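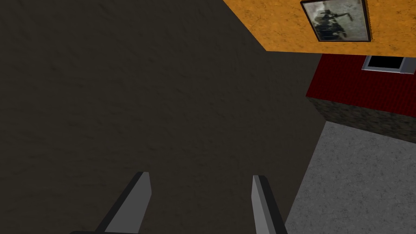
Dark brown next to orange plaster and a red wall with a window (rendering).

Skumska opened its paint and plaster works to the public in June, and I went along mostly to find out what "breathable" means. It is printed on every bag they sell. After a morning there I still couldn't give you a definition.

Doors opened at 9:30. Parking was easy, the coffee was weak, and we got a hard hat and a brochure with 19 pages on color and half a page on what's in the mix. Our guide, Marlina Nugroho, knew the mixing floor well and was good on clay, lime and sand. She was less good on price. I asked twice and was told it depends on the wall.

The drying room was the best stop. Sample boards sit in racks there, and you can rub your thumb over the older ones and see what comes off. The deep browns left a fair amount of dust on mine. Oluwaseun Afolabi from the lab said a sealer takes care of that. Fine, but then how breathable is it with a sealer on top? He said the loss was small. No figure was offered, and the test sheet pinned by the door was for a different product.

Then came the talk on Sosel, their new one-coat plaster. It is supposed to last 70 years. It has been on sale for 2. Herman Sumampouw, who does plastering for a living and was standing next to me, wanted to know what happens in a damp basement. The answer was that basements need a site visit.

I did like the colors, the orange more than I expected to. The shop had a discount on small bags and I bought one of the plain lime, which I'll try on the back hallway before I believe anything else in the brochure. Lunch was a sandwich. Bring your own water, the mixing floor is dusty and the only fountain is back at the front desk.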